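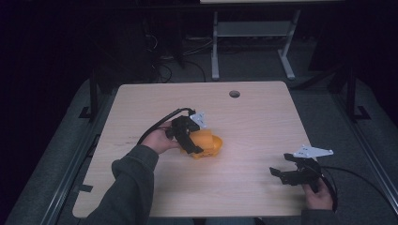
Search the help pages Go Sign in Browse topics

Cable hole in a solid wood desktop: how to close it, or should I leave it open?

Posted by Abbas Bahrami in Furniture and Finishes, June

I bought a used desk for the spare room at our place in Firnton. The top is solid wood, light in color, with an oil finish as far as I can tell (water soaks in and leaves a dull patch, so I doubt it is lacquer). There is a hole for cables near the back edge. I don't run any cables through it. The desk will be used for sewing and for paperwork, and small things keep going down the hole. Pins mostly, once a bobbin.

I would like to close it so that the surface is flat enough to slide fabric across. I can see three ways to do this:

Buy a plastic cap and press it in. The ones I have found all stand proud of the surface by about the thickness of a coin, and fabric catches on them.

Glue in a round wood plug and sand it flush.

Fill it with some kind of resin or filler.

The previous owner used furniture wax at least once, because there was half a tin of it in the drawer, made by Brandão. I don't know if that matters for glue. I own a drill, a random orbit sander and a few clamps. I do not own a router or a lathe. The underside is easy to reach, and the desk can be turned over if two people lift it.

Also, the room is damp in winter and dry in summer. Would a glued plug crack the top?

Aníbal Rebelo
replied at 9:40 pm

A glued plug will work and will not crack the top if the grain direction is right. Wood moves across the grain and hardly at all along it. If the plug is cut from a board (face grain) and you line its grain up with the grain of the desktop, both pieces swell and shrink in the same direction by nearly the same amount. The mistake is to use a slice of dowel. A dowel slice shows end grain on top, takes oil much darker than the area next to it, and moves differently from the wall of the hole.

Procedure, assuming the hole goes straight through:

Measure the hole with calipers at the top surface and again at the underside. Factory holes are often stepped, with a shallow wider ring at the top for the flange of the insert. If yours is stepped, you need to fit the plug to the wide part and let it rest on the step. That is the easier case.

Take out any insert. Push it up from below with a block of wood. Do not pry from above, you will bruise the edge.

Clean the wall of the hole. Wax does matter. Wipe with mineral spirits, let it dry overnight, then sand the wall by hand with 120 grit wrapped around something round. You want bare wood.

Cut the plug. Without a lathe or router, cut it slightly oversize with a hole saw, then bring it down to size. A hole saw leaves a pilot hole in the middle, so run a bolt through that, chuck it in your drill and hold the edge against coarse sandpaper. Test the fit often. It should go in with hand pressure. Plug the pilot hole afterward with a small face-grain plug of the same wood.

If the hole is not stepped, screw a scrap of plywood across the underside as a backer. Use short screws and check their length against the thickness of the top twice. Make the screw holes in the backer oversize so the top can still move.

Ordinary yellow wood glue on the wall, plug in, grain lined up, clamp with waxed paper under the block. Leave the plug a hair above the surface.

After a day, sand flush and finish at 200 or the nearest grit you can buy. Sand a wide area and feather it out, or you will feel a dip. Then oil the whole top, because a patch of fresh oil on an older surface shows.

Color match: take the plug from the same species if you can identify it. Fresh wood usually darkens with light, so a plug that is a little pale on the first day may blend in later. I would not stain it.

On damp: a seam that opens by a hairline in the dry season is normal and will close again. Damp and dry swings are harder on filler.

Keldale
replied

just put tape over it. clear packing tape. did this on mine 2 years ago and it's fine

Dostgate
replied

I agree with most of the above but would not glue it. You may sell the desk, or you may want a lamp on it later. Make the plug the same way, rest it on the step or on a backer, and leave it dry. A strip of thin felt on the wall holds it snug. Finger pressure from below pops it out. The surface is flat enough for paper. For heavy fabric I can't say, I have only used mine for writing.

Do not use resin. It sets harder than the wood and the bond line lets go at the edge. I had to chisel 6 of them out of a workbench top, and every one had come loose on at least one side.

Abbas Bahrami
replied

Checked with calipers, and it is stepped. I will make the dry plug first and glue it if the fabric catches. Thank you both — the grain direction point was the part I had wrong.

Related topics
Removing old wax before re-oiling a table
Hole saw burns the wood, what speed?
Drawer runners stick in damp weather
Which grit before oil on a light wood top
Plywood backer on solid wood: slotted or round holes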